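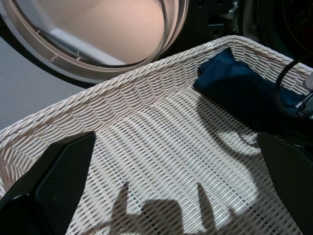 Zilance wants 2,000 loads of laundry by May

2022-03-01

Zilance, the small company that has promised for a while now to take the housework off your hands, is currently paying people to do the housework. Since January its staff have been guiding a robot arm through the same chore, over and over, so that a learning system can study the results and one day manage it alone. The chore is getting clothes out of a basket and into a front-loading washing machine. The company would like 2,000 recorded attempts by May.

The work goes on in a rented unit on the edge of town, under the name Gudach, a word that the project's lead, Wakana Kaneko, declines to explain. Each attempt starts with clothes in a basket and ends with clothes in the drum, or on the floor, or back in the basket. All three endings are saved. An operator steers the arm by hand from a chair a few feet away while small cameras near the fingers record what the fingers are up to.

Kaneko says the failures are worth nearly as much as the successes, a position that has done wonders for morale. "If you only show it people getting everything right, it has no idea what to do the first time a sleeve catches on something," she said. "And a sleeve always catches on something."

The clothes are changed every 200 attempts, when the old ones are bagged up and a new lot comes in from a thrift store. Dark fabric is the least popular with the operators, who lose it in the shadows at the bottom of the basket and have to go fishing. Socks come second. The rules say one item at a time, which sounds generous until you have tried it with a sock that has made friends with a T-shirt.

There are 6 pages of rules in all. An operator may not rearrange the clothes to make life easier. An operator may not shake the basket. If a piece is dropped, the operator has to try for it again before giving up, and giving up has its own button.

Sabina Urban, who has logged more attempts than anyone else on the crew, said she now does her own laundry one sock at a time and can't seem to stop. She rates a good shift by how seldom she swears, though the recordings have no sound and the figure can't be checked. 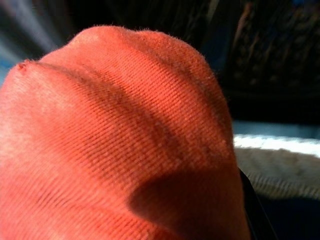
Alun Gwilliam is less sure that any of it will carry over to a real home, and said so at some length over the phone. Every house has a different machine, he pointed out, and every family has its own idea of what belongs in the basket, including coins, crayons and the dog's blanket. He would sooner see 200 attempts in each of several kitchens than a great heap from one room. He also wondered who was going to do the folding.

Zilance has heard this before. Kaneko said the crew plans to move the setup to seven borrowed homes once the first batch is done, and that the homeowners have been told to leave things as they are. Two have already asked for time to clean up first. They were turned down.

Folding isn't on the schedule. Neither is checking pockets, sorting whites or measuring out detergent, all of which will stay with the customer for now. Operators work in two-hour turns, and the company is still hiring for evenings. Applicants need steady hands and no experience with robots. Clean laundry is not a requirement, but they are welcome to bring the other kind.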